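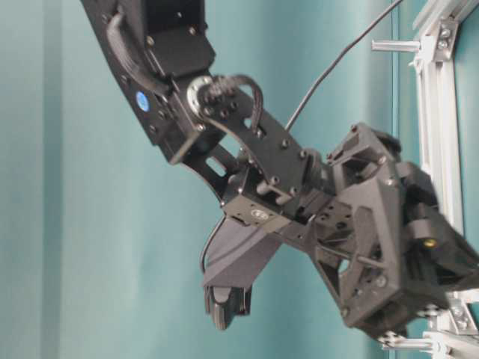 Telma Fuentealba wants to know if I'm planning to iron the backdrop or if the folds are "a decision." They are a decision now, Telma.

**2/** The color is teal. I've had replies saying green and one saying "hospital." Cropper lists it as Deep Lagoon, and for 20 dollars they can call it what they like.

**3/** My first pick was plain gray from Kikis. I lived with it for most of July and every evening the room looked like a parking garage with a lamp in it.

**4/** Several of you asked about steaming. I own a steamer. It holds 300 ml, spits for a while, then asks to be refilled. We did the bottom corner together and then we stopped.

**5/** Up and down folds I can live with. You get light bands and dark bands and it looks a bit like a theater before the show. Sideways creases look like it came out of an envelope.

**6/** So: hang it the night before, clips close together at the top, leave it alone. I used 13 clips. The pack had 12, and the last one is from a bag of rice.

**7/** Telma again, saying hers in Deren is stretched flat on a frame and has been "for years." Good for her. Mine has to come down whenever anyone wants the closet.

**8/** Still taking suggestions on where to store it without folding it. Under the bed is full.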